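Kitchen knife edges: notes after a year of one stone

2018-01-04

I spent most of last year sharpening every knife in the house on a single 1000-grit water stone. Before that I owned a drawer of gadgets: a pull-through, a ceramic rod, a coarse oilstone that came in a box lot from Ashby, and a guided-rod kit with a missing clamp. The stone replaced all of them. What follows is what I wrote down along the way, cleaned up a little.

Angle

Most of my knives are soft stainless, and they hold an edge well enough at 18 to 20 degrees per side. Below that the edge rolls after a few days on a board. The one carbon steel knife will take 15 and keep it. I tried 12 in August and got small chips near the heel, visible under a loupe, so it went back to 15 and has stayed there.

Holding the angle by hand matters less than I was led to believe. A wobble of a degree or so gives a slightly convex bevel, and a slightly convex bevel cuts onions fine. A wobble of five degrees does not. If you are starting out, color the bevel with a permanent marker, make a couple of light strokes, and look at where the ink is gone. Ink left at the edge means you are too low. Ink left at the shoulder means you are too high. Repeat until the whole bevel comes up bright.

Burr

Sharpen one side until you can feel a burr along the full length of the other. Then switch. Most people I have watched stop as soon as they feel a burr in the middle of the blade, and then wonder why the tip is dull. The tip and the heel get less contact with the stone, and they need extra strokes of their own.

Removing the burr is the slow part. I alternate single edge-leading strokes, dropping the pressure until it is only the weight of the blade. Then I strop on the back of an old leather belt glued to a piece of pine. No compound. I tested compound against bare leather on two knives of the same model, and after two weeks in the kitchen I could not tell which was which. That is a small test and I would not lean on it too hard.

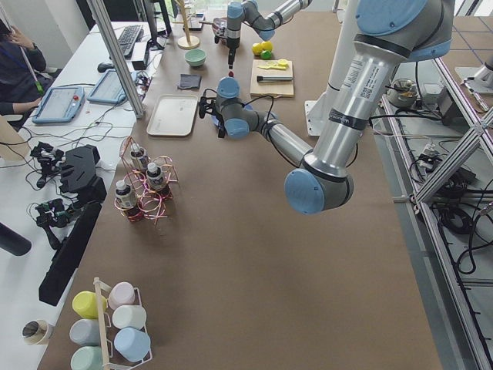

Dark-handled knife on a wooden board, with lemon.

Acid

Citrus is hard on an edge, and harder on carbon steel than on stainless. Left on a bare carbon blade, the juice starts to darken it in minutes. The discoloration on the flat of the blade is only cosmetic. At the apex the metal is thin enough that a little corrosion removes the part that was doing the cutting. Rinse and dry between jobs. Oil is optional if the knife is used every day. I use none, and the patina has done the rest.

Tomatoes make a better test than paper. Printer paper contains mineral fillers and varies from brand to brand, so a knife that sails through one sheet will snag in the next. A ripe tomato skin needs some tooth in the edge, and a 1000-grit finish has that. I borrowed an 8000 stone for a month and the polished edge shaved hair nicely, then skated on peppers. For kitchen work I now stop at 1000 and strop.

Boards and other hard surfaces

The fastest way to ruin an edge is to cut on something harder than wood. Glass boards are the worst offenders. Glazed stoneware is close behind, and it catches people out because cutting something small on the plate you are about to eat from does not feel like misuse. A few strokes across a glazed plate will flatten the apex enough to see as a thin line of reflected light. The unglazed ring on the underside of the same plate can sharpen a knife, which gives some idea of how hard the body is. 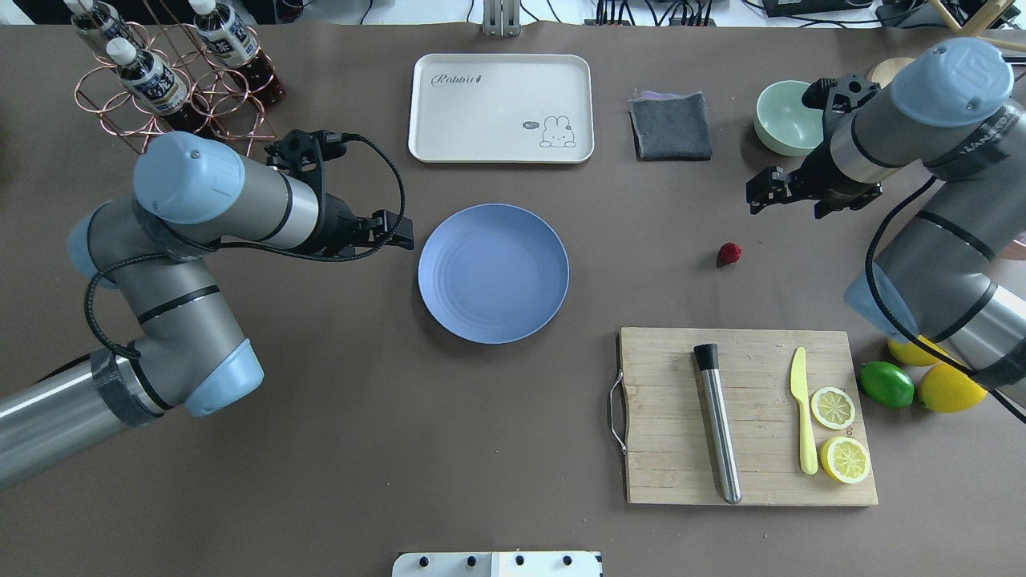 Blue plate, green bowl and a strawberry on the brown tabletop.

For the board itself I prefer end grain, then long grain maple, then soft plastic. Bamboo is harder than its reputation suggests, and the resin in the glue lines does not help. My own board is long grain, bought secondhand, with a Makex stamp on one corner and a shallow dish worn into the middle. I flatten it once a year with a hand plane. The plane is older than anything else I own, with 1896 on the iron, and it gets sharpened on the same stone.

Scraping chopped food off the board with the edge does damage too. Turn the knife over and use the spine. It took me several months to break the habit.

Flattening the stone

A water stone wears hollow. A hollow stone changes your angle as the blade travels, and you will blame your hands for it. I draw a pencil grid on the face and rub it on wet 220-grit paper stuck to a sheet of float glass until the grid is gone. After every third or fourth session is enough for me. The commercial flattening plate I bought from Rergate was not flat out of the box, and I returned it.

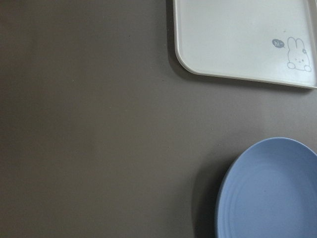

Storage

A magnetic strip is fine if you put the spine on first and roll the blade down. A drawer is fine if each knife has a guard. I made mine from folded cardboard and packing tape, and they last for months. The block that came with the Lesby set went out with the pull-through. Its slots were vertical, and the edge dragged along the bottom of the slot each time a knife went in. If you have to use one of these, put the knives in edge up.

I have a 400-grit stone on order for repairing chips, and will post the measurements once it has been through a few blades.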